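Support ticket: sweeper unit stops on the yard path, reports "surface not cleanable"
Product: Tinero outdoor sweeper, second generation
Site: Pretstead works, path between the long building and the trees
Status: Open, waiting for vendor
Priority: Normal

Summary of the problem

The sweeper starts its morning route correctly, leaves the charging dock and drives straight along the path. At one place with loose grit it slows down, turns the brush on and off several times and then stops with the message "surface not cleanable". It does not go around. It waits there until a person presses Resume, and after Resume it does the same thing again. On the indoor route in the packing hall the same unit has no such problem.

We bought this machine so that a person does not have to sweep the path by hand. At the moment a person must walk out to the machine, and then also sweep by hand, so we have more work than before. I write this without anger, but I would like it to be understood.

What we expect

The machine should sweep the grit, or it should pass over it, or it should mark the place and continue to the end of the path. Any of these three would be acceptable for us.

Log of steps taken

1. Restarted the unit with the main switch, waited 5 minutes, started the route again. Same stop at the same place.

2. Cleaned the two front sensors with the cloth from the service box. There was some dust on the left one. No change in behavior.

3. Changed the brush pressure from Normal to High in the Prakov control app. The brush is louder now, but the machine still stops. I put the setting back to Normal, because High uses the battery too quickly.

4. Deleted the saved map and made a new one, driving the machine by remote from the dock to the far buildings and back. The new map is cleaner than the old one and the edge of the lawn is now in the correct position. The next run stopped again. Error code in the app: 63.

5. Checked the manual for code 63. The manual says "Inspect surface for liquid or obstacle." There was no liquid and no obstacle on the path, only the grit. I lifted some with a dustpan and it came up easily, so I do not believe it is too heavy for the brush.

6. Tried the route at three different times: 7 in the morning, at noon, and late in the afternoon. The stop in the morning and at noon was the same. In the afternoon the machine passed over the gravelly place one time without stopping, then on the second pass it stopped. I cannot explain this. My guess is the light. The path has tree shadows on its right side and the left side is in full sun, and we look almost into the sun when we go toward the chimney. For a person this is only unpleasant. For a camera maybe it is worse. 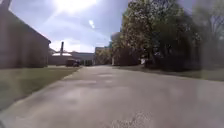

7. Asked the first-level support by chat if the shadow can be the reason. The answer was that the Tinero "does not depend on light conditions." I asked how it then recognizes the surface, and the answer was "with the surface camera." I understand these two answers separately but not together. Please can somebody from second level comment.

8. Swept half of the gritty place by hand and left the other half, to see what the machine makes of it. It drove over the clean half without slowing down and stopped at the border to the dirty half. So the recognition works quite well! It knows exactly where the dirt begins. It only does not want to touch it.

9. Set the "debris limit" from 15 (factory value) to 70 in the service menu, as proposed by Villanueva, our dealer. With this value the machine did not stop any more. But it also did not lower the brush, and drove to the end of the path with the grit still on the ground behind it. In the app the job was shown as "Completed, all areas clean." I set the value back to 15, as I prefer a machine that stops to a machine that reports clean work which was not done.

Present situation

The outdoor route is switched off. The unit works only in the packing hall, where it does the floor every night with good results. The path is swept by hand with the wide broom. It is not a long job for a person who knows it: walk, look, push the grit to the verge, go around whatever vehicle is parked, come back.

Questions to the vendor

Is code 63 the same code for liquid, for an obstacle and for a rough surface? If yes, could these be separated in the next software version?

Does the machine compare the color of the ground with the map? Our asphalt is old and has lighter and darker patches everywhere. It does not stop at these, only at the grit, but I would like to know if they make the decision more difficult.

Is there a value between 15 and 70 which you recommend for loose small stones on asphalt? I can test step by step, but each test needs a person standing next to the machine, and I would prefer to begin with a good number.

Is the unit approved for this kind of path at all? The brochure says "yards and walkways." I consider ours a walkway — wide, paved and straight, with lawn on one side and a strip of grass on the other. If only smooth surfaces are meant, please tell us plainly and we will keep it indoors.

Attachments sent separately

App log of the last runs, export of the new map, settings before and after step 9.

Note added later

Villanueva has offered to send a stiffer brush for trial in October. I accepted, although in my opinion the brush is not the cause, as the machine stops before the brush has done any real work. The ticket should please stay open until the trial is finished.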